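Keeping plush ornaments from going gray in storage?

jkong_stitches
10 Apr 2018
OK so I know it's April and normal people stopped thinking about Christmas months ago, but I only got the last of mine put away in February and I've already opened the bin and found things I don't like. I have 45 small plush ornaments and figures, mostly fleece, a few knitted. The white ones are coming out dingy and flat on one side. They were in a cardboard box in the hall closet with the lid folded shut. What do you all store yours in? I'd like to do it over properly while I have a free week.

Farkafarm
Cardboard is your problem right there. It sheds, it holds dust, and mice love it. Get a plastic tote with a gasket lid and forget about it till Thanksgiving.

long_way_q
Going to disagree with Farkafarm a little! I had a gasket tote for years and everything in it smelled like a shower curtain. Plush wants some air. I use old cotton pillowcases, one inside the other, tied loosely at the top, and they go on a closet shelf with nothing on top of them. No gray, no smell. The flat side is from weight -- you've got something heavy sitting on them.

jkong_stitches
Heavy things on top, guilty. The tree skirt was in there, and the stocking hooks. Ugh.

Baoshan_C
I'm a wrapper. Each piece gets acid-free tissue, then goes in a shallow box, one layer only. Takes me an evening and my wife thinks I've lost it, but we have some of her mother's from the seventies and they look great. Skip the regular gift tissue if there's any red on them. The dye can wander if it gets damp.

Zotcombe75
Question for the wrappers, do you sort first or wrap as you go? I did mine on the couch last time and lost a whole felt mitten down the side of it.

long_way_q
Sort first, always. And do it over something with a rim!
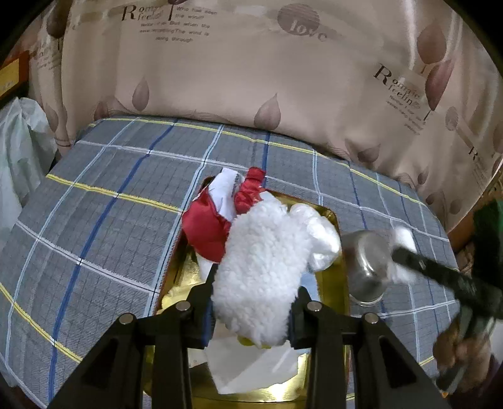 Sorting over a tray changed the whole job for me. Loose beads, bits of fluff, the little hooks, they all stay put and don't roll off into the cushions. Any old serving tray will do, and a shiny one like the gold one there is nice for spotting fuzz that needs picking off. I put a sheet of tissue down first so nothing white drags on the metal. The nubby fleecy-looking kind, same sort as the white one with the satiny red and white trim, I never squash down or fold, because that bobbled texture mats if it's pressed for months. Satin goes on top of the bundle with nothing touching it. If it's already crumpled, steam it from a distance and leave it alone till it's cool.

Farkafarm
OK the tray is smart, I'll give you that. I'd still put the whole lot in a tote afterward. My attic hits 90 in the summer and there's no way I'm leaving pillowcases up there with the moths.

long_way_q
Well don't put them in the attic then lol. Closet!

Farkafarm
Not all of us have closets to spare. Three kids.

Baoshan_C
Farkafarm is right about moths if any of it is wool. Polyester fleece they don't care about. What I would not do is leave plush sealed in crinkly plastic wrap long term. It traps whatever moisture was in there when you closed it. Same goes for glass jars with the lid on tight. Cute on a shelf in December, not so great for ten months.

Zotcombe75
I keep hooks and beads in jars but never the soft stuff. Fine for hardware.

jkong_stitches
So here's where I'm at: tray, tissue, sort by size, one layer, pillowcases for the fleece and a tote for anything wool. What about the ones that are already gray? Can I wash them?

Baoshan_C
Surface wash only. Cool water, a drop of dish soap, a white washcloth, and blot. I did 17 of ours that way. Dry them standing up and brush the nap with a soft toothbrush once they're dry all the way through.

long_way_q
Cornstarch first! Shake it in, leave it overnight, brush it out. Sometimes you don't need the water at all.

Baoshan_C
I've had cornstarch stay in the loopy kind forever. Try it on an ugly one.

jkong_stitches
I have plenty of ugly ones. Starting with the snowman, will report back.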